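Ata da reunião de planeamento de equipamento
Projeto Fernurach, 31 de janeiro

Presidiu Ataahua Tipoki. A ata anterior foi aprovada sem alterações.

Ponto 1. Pinças manuais
Foi apresentado o estado do material usado na recolha em casas particulares. As pinças de mão continuam a ser o equipamento mais solicitado e a lista de espera das equipas mantém-se. Discutiu-se se o orçamento do semestre deve cobrir unidades completas ou apenas peças de desgaste. Decidiu-se comprar 4 unidades completas e adiar o resto para julho.

A proposta da Flanalell foi a única recebida dentro do prazo: 1094 euros por unidade, com portes incluídos e garantia de 3 anos. A Kalogeropoulos pediu mais tempo para responder. Ficou assente que não se espera por essa resposta para fazer a encomenda, mas que o preço será comparado antes da compra de julho.

Ponto 2. Revestimentos e parafusos
Os revestimentos dos dedos passam a ser comprados em separado e registados como consumíveis. A equipa de campo pediu que se mantenha a cor azul em todas as pinças, para não misturar lotes. Aprovado. Os parafusos das articulações serão pedidos ao mesmo fornecedor. 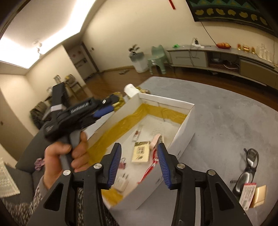

Ponto 3. Tarefas e objetos
A tarefa de arrumar e retirar objetos pequenos de caixas de cartão mantém-se no plano. Foi pedida uma verba para repor caixas e fita adesiva, até agora pagas pelos operadores. Aprovada, mediante entrega de recibos. As casas continuam a usar os seus próprios objetos, sem compra centralizada.

Ponto 4. Braço fixo
A Vonley propôs o aluguer de um braço de bancada por 7 meses. Houve opiniões divergentes: parte dos presentes considera que o espaço disponível não o permite antes da mudança de sala. O ponto transita para a próxima reunião, com pedido de planta atualizada.

Ações
Ataahua Tipoki envia a encomenda à Flanalell e confirma o prazo de entrega.
A equipa de campo entrega a lista de revestimentos gastos.
A contabilidade abre a rubrica de consumíveis.

Próxima reunião a marcar por correio eletrónico, depois de recebida a planta.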